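Loss of Tracking on the Left Gripper During Two-Handed Demonstrations

Student project report, Podley Robotics Lab
Project group Erna

1. Background

Our group was asked to record two-handed tabletop tasks for the Plunholm arm pair. A person holds one hand-held gripper in each hand and does the task, and the recorded motion is later replayed on the arms. Each gripper has a wide-angle camera. The position of the left gripper is taken from a marker cube mounted on top of it, as seen by the camera on the right one.

We planned 279 recordings. After the first replay test we stopped, went back through the data and found a fault that had been there from the start. This report covers that fault, how we traced it and what we changed.

2. What went wrong

On a Sunday in August we replayed a batch of recordings on the arms at reduced speed. The first few ran as expected. During the next one the left arm turned its wrist sharply to the side while it was still above the table. The gripper hit the fixture plate and bent one finger mount. The operator pressed the emergency stop. No one was inside the marked area and no one was hurt.

The arm had done what the file told it to do. In the recorded path, the left gripper changed direction by a large angle between one frame and the next and then changed back 11 frames later. No hand could have made that movement.

We checked all the recordings made up to that day and found the same kind of jump in 58 of them. Most were short. In 3 of them the jump happened close to the table surface, and those would have been the worst to replay.

3. Tracing the fault

Our first guess was a timing problem between the two grippers, as we had seen one before with the Peng recorder. We ran both grippers against the same flashing light and the times matched. We also changed the cables on the left gripper. The jumps did not go away.

We then watched the affected recordings one at a time with the marker detections drawn on top. The bad stretches fell into two groups. In the first, only one face of the cube was found by the software. A single flat face seen nearly straight on can be matched to two different tilts, and our code took whichever had the lower error, with no memory of the frame before. In the second group the cube was near the rim of the view, where our lens calibration was poor.
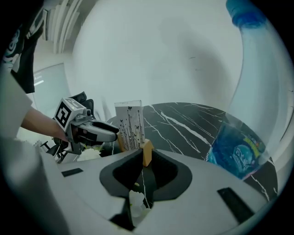 Figure 1. View from one gripper during the card and block task, with the marker cube on the other gripper at left.

The card task was affected more than the others. The two grippers work close together in it, and the operator tends to hold the left one level and still, so the same cube face can stay toward the camera for a long time. Objects standing between the grippers made it worse in a few recordings by hiding a corner of the cube.

We tested the idea on the bench. With the left gripper clamped in place and the right one moved slowly by hand, we could make the computed angle flip on demand. Turning the cube so that two faces were clearly in view stopped it every time.

4. Changes made

The tracking code now keeps both possible tilts and picks the one closer to the last good frame. If fewer than two faces are found for more than a short stretch, the recording is flagged and is not passed to the arms until a person has looked at it.

We redid the lens calibration with the board held right out to the rim of the view. The first calibration had used the middle only — a mistake on our part, and one the lab guide warns about.

A speed check was added on the arm side. Any file that asks for a wrist turn faster than the set limit is refused before the motors are switched on. This check should have been in place before the first replay. We had relied on the reduced speed setting, but that setting scales the whole path and does not look at whether the path makes sense.

5. Results and open points

After the changes we ran the affected recordings through the new code. Most came out smooth. The 3 with jumps near the table were thrown out and recorded again. The bent finger mount was replaced from the spare set.

One problem is still open. When the cube is fully hidden the code fills the gap with a straight line, and we have not tested how long such a gap can be before the replay is off by too much. Until that is done, recordings with a hidden cube stay on the flagged list.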